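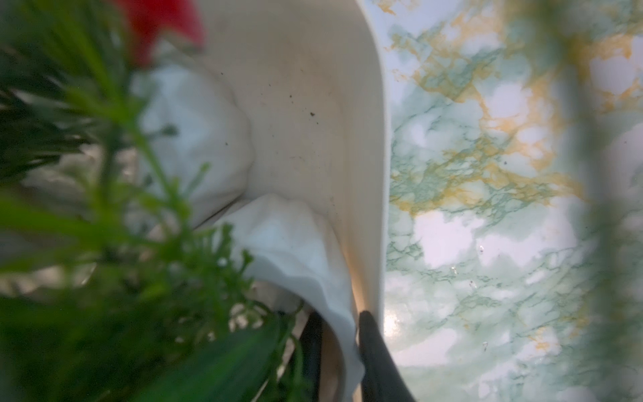
Feathery ferns dropping needles everywhere, what am I doing wrong?

Forum: Houseplants and Containers
5 replies

brimora_kev
Joined: September
Hi everyone, long-time reader and first-time poster, so please be gentle with me! My aunt moved into a smaller apartment and passed along her asparagus fern, which she has had since before I was in high school. It did beautifully for her in a dark stairwell with hardly any attention. At my place it has been shedding those tiny needles all over the piano for three weeks. I water it every morning with my coffee in hand, maybe half a cup. The window faces south and the radiator is right underneath. I would feel terrible if I killed it, so any advice is welcome.
Kevser Aydoğan

mossy_porch
Posts: 2000
Welcome, Kevser! Oh, I do love these old family plants. I'd say it's the radiator. Mine did the very same thing the winter we moved the couch and the plant ended up over the heat vent. I set it on the other side of the room, misted it twice a day, and by spring I had new shoots coming up all over the place (they look like little asparagus spears, you'll be tickled when you see them).

fredy_e
Posts: 1000
Agree on the radiator, but I have to disagree with my friend on the misting. I've grown these for a long time and I've never seen misting do a thing except spot up the windows. The water is gone in ten minutes. What I'd look at is that half cup every morning. They keep fat little tubers down in the roots to hold water, so a daily sip means the top stays soggy and the bottom may never get a proper drink. Water it well, let it drain, then leave it be until the top inch is dry.
Fredy Espinoza

mossy_porch
Posts: 2000
Well, Fredy, we've been around this one before, and my fern and I are both still here! I will give you the watering part, though. Kevser, does the pot have a hole in the bottom?

brimora_kev
It doesn't, I just checked. It's in one of those pretty pots with nothing underneath, and when I tipped it a good bit of brown water ran out onto the newspaper. Oh dear. My aunt must have watered it with a thimble.

rantala_greens
Posts: 109
That'll be it, then. Slide it out, trim any tubers that are mushy (firm ones are fine, leave those), and put it in a plain nursery pot that fits inside the pretty one. Regular potting mix with a handful of perlite. Don't go up a size, they like being snug. And wear gloves, there are little thorns along the stems and they will get you. If you have a cat, keep the berries away from it too.

brimora_kev
No cat, but I do have a nephew who puts everything in his mouth, so up on the bookcase it goes, away from the heat. I'm going to repot it tonight after supper. Thank you all so much, I'll let you know how it looks in a few weeks!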